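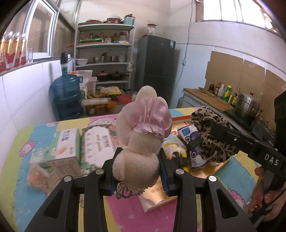

Unit 2: Costing a Menu and Planning a Catering Order

Course: Small Food Business, evening group
Lecturer: Bukola Nwachukwu
Notes updated 2022-08-05

Please read these notes before class and bring a calculator. A phone is fine. We will use the same case during the whole unit, a lunch counter called Plotska in the town of Hatarville. It sells soup, filled rolls and salads to people who work nearby, and it takes catering orders for offices and family parties.

1. What is the cost of a dish

Many students answer this question with the price of the main ingredient. For a chicken roll they give the price of the chicken. But the customer also eats the bread, the sauce, the lettuce and the pickle, and takes the roll away in paper. All of these belong to the plate cost.

To find the plate cost, write down every item in the recipe with its amount. Next to each item write the price you pay for one unit (one kilo, one liter, one piece). Multiply, then add everything together. Do not forget small things such as oil, salt and napkins. If they are too small to measure, add a fixed amount to every dish and use the same amount each time.

2. Yield

When you buy a kilo of carrots you do not serve a kilo of carrots. You peel them and cut off the ends. The part which is left is called the yield, and we write it as a percent of the weight you bought.

Real cost per kilo = price you paid divided by yield

Suppose onions cost 1.20 per kilo and the yield is 80 percent. The real cost is 1.20 divided by 0.80, so 1.50 per kilo. With meat the difference is often bigger, and cooking also takes weight away. Weigh before cleaning, after cleaning and after cooking. Do this for your own kitchen and do not copy the table from a book – your knife and your supplier are different.

3. From cost to price

In this course we use the food cost percent.

Food cost percent = plate cost divided by selling price, times 100

If a bowl of lentil soup costs 1.50 to make and is sold for 5.00, the food cost is 30 percent. The other 70 percent has to pay the wages, the rent, the gas and the tax, and only what remains after this is profit.

You can also go in the other direction. Choose the percent you want and divide the plate cost by it. A salad with a plate cost of 2.10 and a target of 30 percent gives a price of 7.00. Then look at this price with the eyes of a customer. Will someone in Hatarville pay it for lunch? If the answer is no, you change the portion or the recipe, or you accept a higher percent on this dish and earn more on another one.

Drinks usually have a low food cost and fish has a high one. Look at the whole menu together.

4. Discounts and gift cards

A discount comes out of your margin, because the supplier still wants the full amount. Take the soup again. With 20 percent off, the price is 4.00 and the plate cost is still 1.50. The money left after food goes from 3.50 to 2.50. To bring in the same 3.50 from each bowl you sold before, you must now sell 1.4 bowls. Ask yourself if the discount will really bring so many more people.

A gift card is another case. The customer pays today and eats later. Record this money as something you owe until the card is used. Mercy Muriithi, our guest in the December class, kept all gift card money in a separate account in her first year of trading. It is a simple habit and I recommend it.

5. The catering order

A catering order has a fixed number of guests and a fixed hour. This makes buying easier but mistakes are more expensive. Before you give a price, ask the customer:

- How many guests, and are there children?
- At what time should the food be on the table?
- Is there a kitchen, a refrigerator, or only a socket in the wall?
- Which allergies should we know about?
- Who brings plates, cups and serving spoons?
- Who signs for the delivery?

Write the answers on the order sheet and send a copy to the customer. A telephone call alone is not enough.

For a cold lunch I count one and a half rolls for each adult and one for a child. Round up to the full tray.

6. Class exercise: the Wihongi order

The Wihongi office orders a cold lunch for 14 people, all adults. They want filled rolls, 2 kinds of salad and a fruit plate. Plate cost of one roll is 1.30. Salad costs 0.90 per person for both kinds together, and fruit costs 0.60 per person. Packing for the full order is 6.00 and delivery is 8.00.

a) Find the number of rolls.
b) Find the total food cost.
c) Set a food price with a target of 30 percent.
d) Add packing and delivery as separate lines and write the final offer.

Work in pairs. Chukwuemeka Uzor and Nusrat Dogar will put their offer on the board first, and the other groups compare. Small differences from rounding are fine. Please show every step – I can not give points for a number alone.

7. Homework

Choose one dish that you cook at home. Weigh everything, make a cost sheet, and find the yield of at least one vegetable in it. Give a selling price and two or three sentences to defend it.

Hand in the sheet on paper at the beginning of the next class. If you are absent, give it to Obinna Balogun at the front desk and write your group on the first page.

Reading for next time: Unit 3, Suppliers and Storage, sections 1 to 4.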